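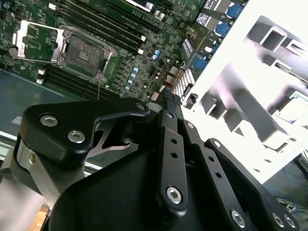 4.2 Socket damage and the case for refurbishing

Staltari's claim that used server boards can be sorted by eye deserves more doubt than it has received. Of the 741 boards in the Besholm lot, 40 were rejected for socket faults, yet the report never says what counted as a fault. A lifted retention frame tells us only that a socket is open. It says nothing about the contacts, and a plastic cover over the middle hides part of what an inspector would want to check.

Figure 3. Opened workstation chassis with its side panel removed. The CPU socket is empty and covered; the four memory slots above it are also empty.
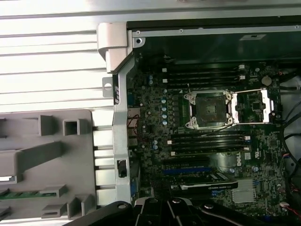 The same problem affects the workstations. Sfeir graded 17 of them before any were powered on — a shortcut we find hard to defend — and the Plotbridge price list then treated those grades as settled. We would want a second grading, made without sight of the first, before trusting either.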